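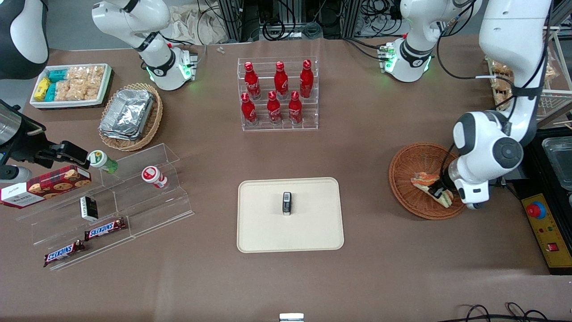 Snack Table and Play Shop: Frequently Asked Questions
Barredo Children's Room
Last updated 20 September 2019

What is the snack table?
It is a small pretend shop set out on one table. Children pick things out, pack them, pay with paper money and put them back for the next group. The stock is a mix of real packaging and toy food. Britta Kettler set it up and keeps the stock list.

Who can use it?
Any child aged 3 and up, with an adult in the room. Groups are limited to six children at a time. School groups should book ahead through the front desk.

Can children eat anything on the table?
No. Everything on the table is for play, including the packets and the drinks. Some of the packaging is the same as you would find in a store, so please tell younger children before they start. Eating is fine in the hallway.

Where does each thing go?
Packets and bags of puffed snacks go in the white tray. Bottles of Coca-Cola go in the clear rack, three on the upper tier and three on the lower. The foil trays stay stacked in the oval basket. Small bottles and boxes, including the Walker's shortbread, belong on the clear stepped stand. Toy sandwiches go in the round basket.

Does the sandwich have to go in a certain way?
No. Flat or standing up are both fine, as long as it is in the round basket and the layers are together.

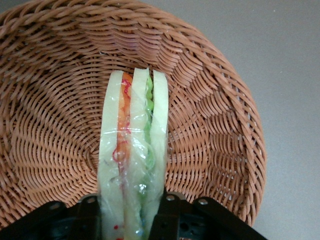
Toy sandwich standing in the round basket.

What if the sandwich comes apart?
Put the layers back together if you can find them all. If a piece is missing, leave the rest at the desk. Please don't put a single slice back in the basket — it tends to end up under the table.

How do I clean the baskets?
Shake out crumbs and dust, then go over the weave with a dry brush. A slightly damp cloth is fine for the rim. Don't soak them. The clear rack and the stepped stand should be wiped with a soft cloth and plain water. Paper towels leave scratches.

Can I bring things to add?
Yes, within limits. We take empty boxes and sealed packets in good shape. We do not take glass, cans with sharp edges, or anything that has been opened and still has food in it. Bring donations to Jericho Lumanlan at the desk, and he will check them before they go out.

How much play money is there?
Each set has 1000 in paper bills. Count it back into the envelope at the end of your visit.

Can I borrow the set for a party or a classroom?
The baskets and toy food can go out for up to six days. The clear rack and stand stay here. The loan set is not available in December, when we use all of it ourselves. Ask for a loan form at the desk.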